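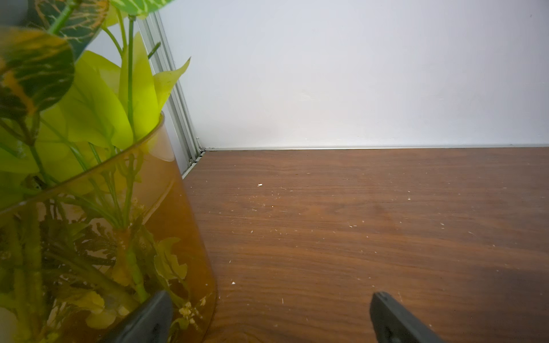

Brown tabletop with pale crumbs, against a white wall.

New on our book list for August is The Lame Smith by Remedios Barroso, a paperback of 185 pages from Vetberg. The author compares old stories of smith gods who limp, and she asks why so many peoples told them. Chapter 4 is about the islands and it is the strongest, in my opinion. The notes are short, and an index is missing. We have 3 copies for members to borrow. Please write to the Dundemgate desk if you want one.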